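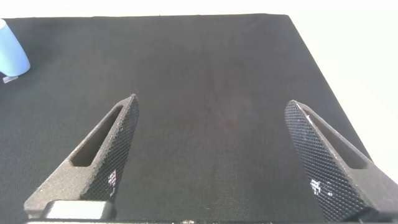 Foros > Taller > Pinzas y dedos > Almohadillas gastadas

Usamos cookies propias y de terceros. Aceptar | Configurar

rhodri_k
Célula Closard, dedos con almohadilla moleteada. El manual de Jellora manda cambiarlas cada 70 horas. ¿Alguien lo cumple? A mí me suena a vender recambios.

Mererid F.
Las mías llevan 252 horas y siguen agarrando. Cepillo seco y a correr.

beca_r
¿Agarrando qué? Con vasos de plástico liso los rombos se llenan de polvillo y el vaso gira al cerrar. Yo cambio al primer giro, diga lo que diga el contador.

rhodri_k
Vale, pero ¿has probado a bajar la fuerza antes de echarle la culpa a la almohadilla?

beca_r
Tres veces. Igual.

Mererid F.
Pues no me lo creo — enseña el registro. Para mí es el paralelismo: cierra en vacío y mira si las puntas se tocan a la vez.

rhodri_k
Cerrado en vacío: la izquierda llega antes. Aflojo la base y repito mañana, sin comprar nada.

Comentarios (2)

Alun: Marcad los dedos antes de desmontar. Yo los crucé y perdí la calibración.

R. Owen: Sigo sin ver una sola prueba a favor de las 70 horas.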